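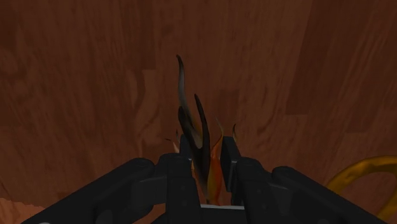
Filed under: Talks and Slides / Manipulation

Grasping is a solved problem, provided you get to choose the object. I've sat through a lot of talks where the object was a mug, and I've given a few of them. The mug is a lovely citizen. It has a handle, it has sides that are parallel if you squint, and it stays put while you think. What we wanted for this work was stuff with no manners at all, so the simulator gets to serve up things like the one between the fingers on this slide — a bundle of twisting points on a narrow base, spreading out the further up you go. Ask three people where to hold it and you'll get an argument. (Pause. Let them look at it. Don't take suggestions, we lost ten minutes to suggestions at Garnthorpe.)

Next, the question. If you train a grasp scorer only on awkward shapes, does it get any better at ordinary ones? The polite assumption in our lab was no. My own assumption was also no, but I'd already booked the compute.

Setup, keep it short. Two training sets, 3,000 simulated scenes each. One is Pelstead, our everyday set: boxes, bottles, bowls, the whole kitchen cupboard. The other is Stelley, which is spikes, loops, branches and things that look like they fell off a gate. Same simulated two-finger gripper in both, same network, same training budget. The test set is 289 objects that appear in neither, and it leans heavily toward the ordinary. Say that twice, because someone will ask anyway.

Each scene has a target and sometimes a bit of clutter lying nearby. Clutter counts as a collision if the outer linkages hit it on the way in. Early on we only checked the fingertips, and our success rates were magnificent. Then we checked the rest of the gripper. They were less magnificent. I've left the old plot in the backup slides for anyone who enjoys that sort of thing.

Result slide. Let them read the bars before talking. The Stelley scorer failed on 21 of the 289 test objects. The Pelstead scorer, raised on kitchenware and tested mostly on kitchenware, failed on 30. I re-ran it with fresh seeds and the order held, although the gap got smaller in one run and I'd be a goose to hang a theory on nine objects.

So, the theory. With a box, nearly any sideways pinch works, and the scorer learns that being near the middle is good enough. With a spiky thing, near the middle might be thin air, so it has to look at where the surface is and which way it faces. When we moved the grasp point a few millimetres off, the Pelstead scores barely budged and the Stelley scores dropped. That's the behaviour you want. It's suggestive. If anyone from the Mittal benchmark side is in the room, say "suggestive" slowly.

Limits. All of this is rendered, on one table, with friction we picked ourselves and were very generous about. Soft objects aren't in it. Nothing here tells you how a real gripper would go with a real branch, and we haven't tried. Hardware tests were pencilled in for December and the pencil has since been rubbed out.

Also mention: colour is randomised in both sets, so no, it isn't learning that orange means grab here. We checked by greying everything out and the ranking of the two scorers stayed the same.

If there's time, do the mixed-set slide. Half and half landed between the two, closer to Stelley. If there's no time, skip to the download link and the bit about licensing, which is dull but people do email me about it.

Questions. Repeat them into the mic. Water is on the left.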